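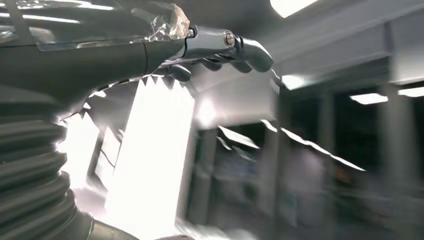

Clear plastic wrap
Reviewed Thu 8 August

I bought the Boveo roll in April, when the supermarket wrap we had been using ran out in the middle of packing up leftovers. It's a 12-inch roll, 1,000 feet long, in a plain cardboard box with a plastic slide cutter on the lid. We've used it nearly every day since then, mostly for food and sometimes for things in the garage.

The box
Heavier cardboard than I expected. It has been splashed a few times and the bottom corners have gone soft, but the lid still closes and the roll turns without jumping out. There are two tabs on the ends that you push in to hold the roll. Push them in before the first use. I missed them and had the whole roll in the sink on day one.

The cutter comes separately and you stick it to the edge of the lid yourself. Wipe the cardboard first and press the strip down along its full length. Mine started lifting at the left end after a month or so. I peeled it back, put a line of regular glue under it, and have had no trouble since.

Cutting
You pull out what you need, lay it flat across the track and run the slider over. It cuts in both directions. The edge is straight if the film is tight and ragged if it isn't. With one hand holding a bowl it is harder, and I usually end up putting the bowl down.

If you lose the end of the film, it takes some patience to find it again. A piece of tape dabbed along the roll will pick it up.

Cling
Good on glass and glazed bowls. Fair on stainless steel. Poor on the plastic mixing bowls we have, where it lets go at the rim overnight unless I take it all the way under the bottom. On wood it does next to nothing. I wrapped a bread board with dough on it and the film slid off when I moved it to the other counter.

It sticks to itself very well, which is useful for sandwiches and annoying when a loose corner folds over. A long strip will bunch up the moment you let go of one end, and after that it's quicker to throw it out and pull another.

Compared with the others
Before this I had the Sipos roll, which is thinner and clings a little better to plastic. It also splits down the length if the cutter catches, and I went through it fast. The Flemia wrap is thicker again and fine for the freezer, but it's sold in 200-foot rolls and I was buying one all the time. Boveo sits between the two.

Outside the kitchen
I've used it over paint trays between coats, around brush heads, and to keep dust off a drill that lives on an open shelf. It holds on smooth metal for a few days and then loosens. Masking tape fixes that. For moving furniture you want proper stretch wrap, this is too narrow and gives too much.

Freezer and microwave
Two layers for the freezer. One layer left frost on a pork chop within two weeks. The box says it can go in the microwave if it doesn't touch the food. I use a plate for that, so no opinion.

Four out of five. I took one off for the glue on the cutter strip. I'll buy the same size again when this roll runs out.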